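Category: Automation / Safety at Work

Plekeo publishes rules for two-arm robot tables

Plekeo, the robotics company in Inarmont, published in August its first set of working rules for tables where two robot arms share one surface. The document has 18 pages and is free to download. It was written together with Fullia, which makes mounting parts, and the test kitchen of Bellini.

The rules cover the start of the day, the placing of objects and the stopping of the arms. An operator must check all clamps before power is switched on, and must wait 5 seconds after a stop command before reaching over the table.

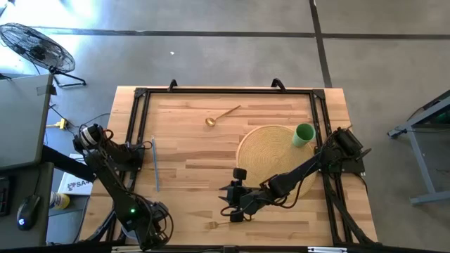 Objects take the longest chapter. Each task must have a written list of what goes on the table, and nothing else may stay there. The chapter asks for special attention to things that have nearly the same color as the surface, like a gold-colored fork lying on light wood, which an operator can easily miss when clearing up. Cables hanging under an arm must be checked at its full reach, and cables on the floor must be kept away from the place where the operator stands.

Fullia says it will print the main points on a card and deliver it with every new rail set. Small workshops have asked for a shorter version, and Plekeo plans to have it ready before winter. The rules are voluntary, but Bellini will require them from its suppliers.

1691 shares | 18 comments

Related items
Inarmont opens evening course for robot operators
Who may press the stop button?
Fullia changes its clamp design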